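Tullorow Bench Arm Kit

By Deirdre Hegarty
September

The Tullorow kit is a small robot arm with a two-finger gripper, sold for bench work with light objects. It is meant for teaching rooms, small workshops and anyone who wants to try out pick-and-place tasks before spending more. We sell it as a complete kit or as the arm alone, and we can supply the desk-clamp poles separately if you already have an arm and only need somewhere to fix your cameras.

The arm is controlled from an ordinary desktop or laptop. You can move it by hand and save positions, steer it from a gamepad, or write your own routines. Most buyers start with saved positions, which take an afternoon to learn. The Mulligan software that comes with the kit covers all three ways of working and runs without an internet connection once it is installed.

The gripper is built for things you would find on a desk: pens, small boxes, blocks, bottle tops. The most it should lift is 275 grams, and that includes anything fitted to the wrist. Heavier loads will not break it straight away but they will wear the wrist joint, and wear of that sort is not covered by the guarantee. Grip force is set in the software on a scale with 24 steps. For a plastic pen, start low and go up one step at a time until it stops turning in the fingers.

Pens are a good first task. They are cheap, they roll, and they have to be lined up with something narrow at the end of the move. Lorcan McGrath, who tests each arm before it goes out, uses a marker and a desk tidy for his last check. If the arm can put the marker in the cup from a slanted grip, it is boxed up. If it can't, it goes back for another calibration.

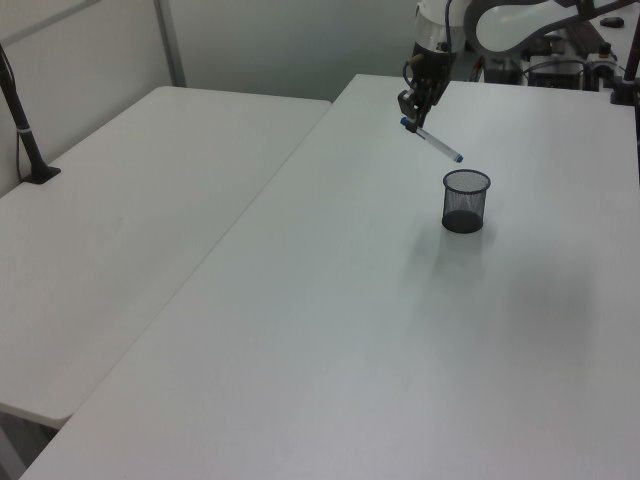
SETTING UP

Use a flat table that does not rock. A plain, pale top works well with the camera software, and black objects such as the mesh pen cup show up clearly against it. Allow a clear area of 300 mm on every side of the base while you are learning – you can bring things closer later.

Fix the base first, then connect the power and the data lead. Leave enough slack in the cables at the wrist for a full turn in both directions. Switch on with the gripper open and nothing in its reach. The arm will find its home position and stop, and the software will show a green bar when it is ready.

For a pen-and-cup routine, save four positions: above the pen, at the pen, above the cup and at the release point. Set the release point so that the tip is already below the rim when the fingers open. A light wire cup can be knocked over if the pen catches the edge, so a piece of putty under it is worth having. Markers go in tip down or tip up as you prefer, but keep the cap on the other end if you want the same length every time.

WHAT IS IN THE BOX

Arm with gripper fitted
Base plate and fixings
Power supply and data lead
Two spare pairs of finger pads
Mulligan software and printed handbook

Cameras, poles and computer are not included. The Nurnent clamp pole fits table tops up to 47 mm thick and is listed under Accessories.

CARE AND REPAIRS

Wipe the housing with a dry cloth. Do not use spray cleaners near the wrist. Check the finger pads each Monday if the arm is used daily, and change them as a pair when they look shiny. Spare pads are always in stock.

Repairs are done at our Grudotside workshop. Please ring before sending anything back, as many faults can be sorted out over the phone – usually a loose lead or a home position that has been saved in the wrong place. If the arm does need to come in, use the original foam. We do not charge for looking at it.

Schools and colleges can ask for a loan arm for a fortnight before ordering. Carriage is paid by us on the way out and by you on the way back.

Contact us | © Tullorow, Grudotside | Back to top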